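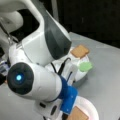 The gray table, 04/10/2024

1/ So many of you asked about the tabletop after my last post that I'm giving it a thread of its own. It's the light gray one from Handby, and yes, I know I went back and forth over the color for most of November. Thank you for putting up with me!

2/ My heart wanted white. I had white in the old place, though, and every pencil mark and coffee ring shouted at me from across the room. The gray is pale enough to keep things bright and a good deal kinder about crumbs.

3/ It cost 467 with delivery, more than I meant to spend (my limit was 300, and I said so to everyone who would listen). Évan Pichon talked me up to the bigger size over lunch and he was right, but please don't tell him I wrote that.

4/ Cleaning, for those who asked: a soft cloth, warm water, a tiny drop of dish soap, then a dry cloth straight after. I tried a Nasolix spray for a week and it left streaks when the light came in low, so that bottle has moved to the bathroom, where we get along fine.

5/ Tape is the one thing I'd be careful with. I had labels stuck down for a long afternoon of sorting and the glue stayed behind – a little cooking oil on a paper towel, ten minutes of patience, and it wiped off. Now I use the low-tack paper kind and peel it up before I go home.

6/ Inès Langlois wanted to know if it wobbles. It did! The floor dips on the window side, so I folded a bit of cardboard under one leg and promised myself I'd buy proper feet. The cardboard is still there and doing a lovely job.

7/ Next up is a lamp. I've narrowed it down to the Nava and a secondhand one I keep visiting like an old friend. If you have the Nava, is the light warm or is it that bluish kind? Tell me before the weekend, please, I'm weak and the shop is on my way home.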